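Session 4: Teaching by Showing
Instructor: Mateja Vlachou

Read before Sunday: the Gerlach chapter on imitation, minus the appendix, which was written for people with more patience than us.

1. Two ways to show

By hand (kinesthetic). You take hold of the arm and move it through the task. Cheap and intuitive, and your own elbow ends up in half the recordings.

By remote control (teleoperation). You drive from a second device and keep your body out of the way. You also lose your sense of touch, and discover how much of making a sandwich was touch.

2. What counts as one demonstration

Start state, motion, end state, stop. Scratching your nose in the middle is also a demonstration, and the policy will learn it faithfully. The Dritik exercise gives you 200 episodes. Stornside used 2,000 for a similar task and still had trouble with bread — bread bends.

3. Views

A wrist view is good for the last few inches of a grasp. A fixed view tells you where everything else went. Record both, with the clocks matched.

Sandwich task, wrist and fixed views: 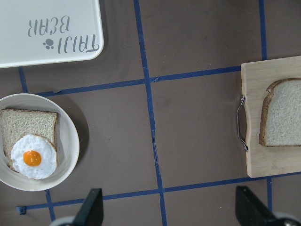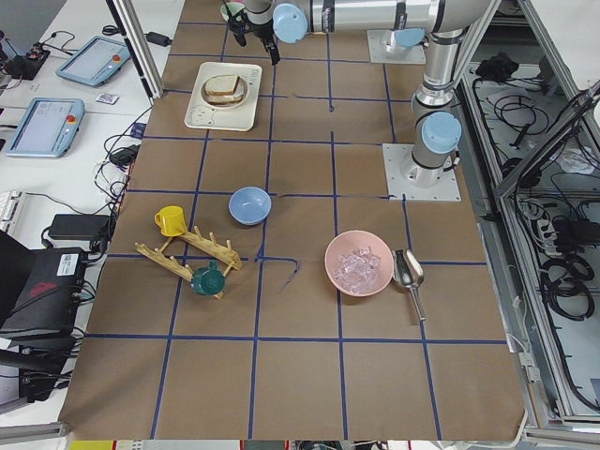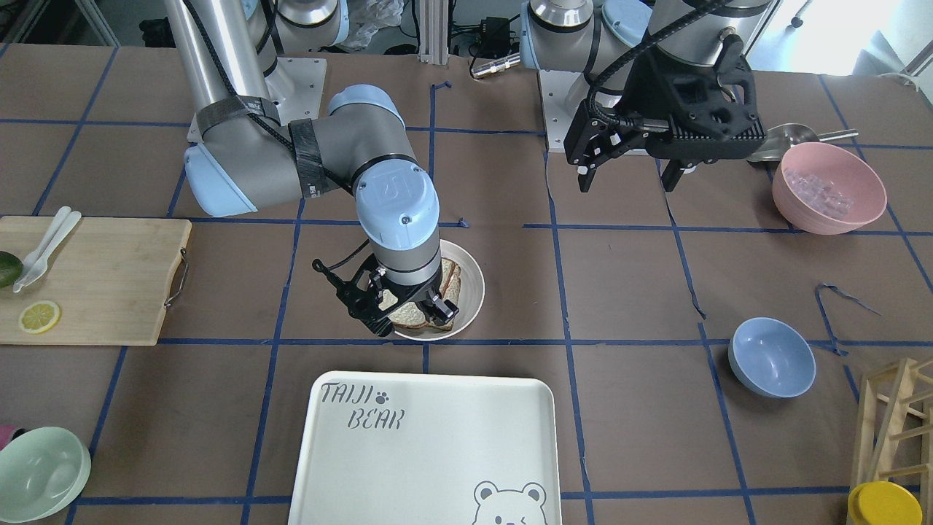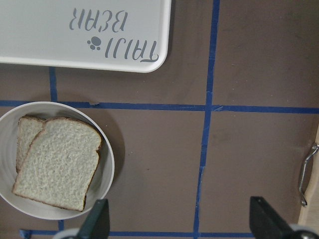
4. Variation

Move the objects between episodes. If the plate always starts in the same place, you have taught the arm a place and it has no opinion on plates. Change one thing at a time for the first 7 episodes, then get untidy.

Pauses matter too. A beginner hesitates before every grasp, and the Rusus loader keeps the hesitation unless you set the trim flag. Set the trim flag.

Homework: label the grasp and release points in your own episodes. Bad ones stay in the folder, marked as bad. I will be looking for them.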